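An Open Day at Fallura's Robot Hall

Reading time: 6 minutes
Print this page | E-mail this page

December 2018

The invitation said doors at ten, so at ten I was standing outside a gray building in Relton with a crowd of fathers, a few of their children, and one couple who had plainly taken a wrong turn on the way to the garden center and decided to make a morning of it. Fallura opens its doors once a year. It makes automation equipment for warehouses and small factories, and for the rest of the year it would like you to stay on the other side of the fence.

We were issued lanyards. Mine said VISITOR 418, a number I had trouble squaring with the size of the parking lot. We were also issued foam earplugs, which we didn't need, and a paper map, which we did.

The tour starts in what the map calls the Experience Gallery, a corridor with posters. There is a timeline of the company running along one wall, beginning with a bicycle workshop and ending, next to the restrooms, with The Future. A screen plays a film in which a woman in a spotless warehouse smiles at a tablet. I have worked in a warehouse. I smiled at very little, and the tablet was a clipboard.

After that it gets good. Hall A is the proper factory floor, or the part of it they let you look at through a yellow fence. The big attraction is an arm they call Harahap, which lifts sacks of something off a belt and stacks them on a pallet. It does this with the calm of a man who is paid by the hour. The guide told us it can handle a 90-pound sack all day without complaining, and one of the fathers said he could too, for a fee. By the third pallet the children had stopped watching the robot and were watching the pallet wrapper, a turntable with a roll of plastic film, which spins. I was with the children on this. If Fallura is wondering where its marketing money should go, it should go to the pallet wrapper.

Hall B has the carts. They're flat, knee-high, and extremely polite. If you step in front of one it stops, waits, plays two notes, and waits some more. One visitor stood in front of a cart for so long, reading his map, that three others lined up behind it, each playing its two notes. It was the most pleasant traffic jam I have ever attended. The guide let it go on a little longer than she had to, and I liked her for that.

Lunch was in the staff cafeteria and was chili. A sign promised coffee from the Cokeo, their in-house automated coffee counter, but a second sign, taped over the first, promised coffee from an urn. The urn was reliable and the coffee was hot. I had two cups and no regrets.

The afternoon is split into groups of 14, and if you go next year my advice is to get into an early one, before the guides start losing their voices. My group was taken up a flight of stairs to the lab, a part of the building with carpet on the floor and the lights turned down, where the conversation drops to library level without anybody asking. I had expected more big arms. What they work on up there is hands, and hands turn out to be a much slower business.

Down in Hall A, a sack is a sack. It arrives in the same place every time, and if you squeeze it a bit too hard it's still a sack. Upstairs they are interested in the sort of thing you do in your own garage without thinking, such as opening a small drawer in a parts organizer while your mind is on the screw you want out of it. The approach, as it was put to us, is to have a person do the job through the grippers, holding one in each hand, so that the machine has something to learn from. The person is still the clever part. I found this reassuring, then remembered that the person's job was to fix that.
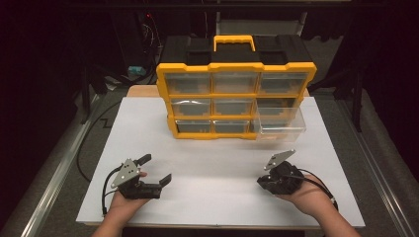

The guide asked whether anyone had questions, and a girl of nine or ten wanted to know why the robot couldn't just have fingers. The answer took some time and went by way of tendons, cost, and the number of things that can break in a finger. The girl listened to all of it and said that hers were fine. I thought she had won, and so, I suspect, did the guide.

My own question was how many times you have to do a task like that before a machine gets the idea. "More than 100" was the answer, delivered in the tone a dentist uses for "a little pressure." I asked how many more. We moved along.

There's something oddly restful about the upstairs part of the tour. Downstairs everything has been solved and painted yellow. In the lab you get the feeling that people have spent a long week on a very small motion, and that they would be happy to tell you about it if you had until supper. One of the fathers, who had been loudly unimpressed since the parking lot, went quiet and stayed behind to talk about hinges. He rejoined us twenty minutes later looking like he'd been to church.

The day ends in the gift shop, which is a folding table. You can buy a mug, a cap, or a build-it-yourself cardboard gripper worked by strings. I bought the gripper. It took me most of the evening and part of a roll of tape, and it can now pick up a grape, provided the grape is cooperative and already near where you want it.

A few practical notes. Parking is free but the far end of the lot is unpaved, and in December that means mud. Wear flat shoes, because the walkway in Hall A is metal grating and they'll turn you back in heels. Strollers are fine in both halls but there is no elevator to the lab, and the stairs are steep. Bags have to be left in the lockers, which take a quarter and give it back, except for number 6, which keeps it. The chili is included. Book early for the upstairs groups, which filled up before noon, and don't skip the carts on your way out. They were still playing their two notes when I left, at a mop bucket.

Contact | Copyright 2018, all rights reserved | Back to top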